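# Two Clocks and One Grip

The first thing Mwanaisha Makori does with a new recording is throw most of it away. She scrubs to the moment when both grippers hold still, checks that their tracks agree on where the floor is, and deletes what comes before. On a good Thursday she gets through 100 recordings by four in the afternoon.

Makori writes the alignment software at Brornach, a small robotics company that teaches arms to do kitchen and household work from human demonstrations. People do the task with hand-held grippers, each with its own camera, and the footage becomes training data for a control policy. Her part sits in the middle. The tool is called Trekov, and its job is to work out where each gripper was, how far its fingers were open, and at what instant.

The last item causes the most trouble. Two grippers mean two cameras, and two cameras mean two clocks that drift apart over a session. If the left hand lets go of a bowl slightly before the right hand has it, the robot will learn to drop bowls.
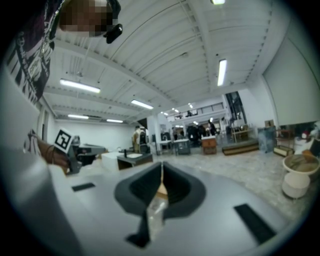
Trekov used to line up the two recordings by sound. A clap at the start gave both tracks a spike, and the software matched the spikes. It worked in a quiet office and failed in a big hall with people talking. The present version looks for moments when one gripper's camera can see the marker on the other. From the marker's size and tilt it computes where the second gripper must be, then compares that with what the second gripper's own tracking says. Sliding one track against the other until the two answers match gives the time offset.

"It's a boring method," Makori says. "You try an offset, you score it, you try the next one. We try 200 of them and keep the best."

Kimutai Rweyemamu, who trains the policies, was the one who pushed for the change. He had spent most of July blaming his network for a hesitation during handovers. The arm would reach, stop, back off and reach again. Retraining on realigned data removed most of it — he still sees it with small objects, and he suspects the finger-width estimate.

The wide lenses bring their own problems. Straight lines bend, and a marker near the rim of the view covers few pixels and comes back with a poor angle. Trekov gives those readings less weight and ignores them entirely when the score gets bad enough. Makori would like to throw out fewer. She has a branch that refines the lens model for each camera, but it doubles the processing time and hasn't been merged.

Next on her list is a check that runs while people are still recording, so that a bad session can be repeated the same day. For now the answer comes back the following morning, after everyone has packed up.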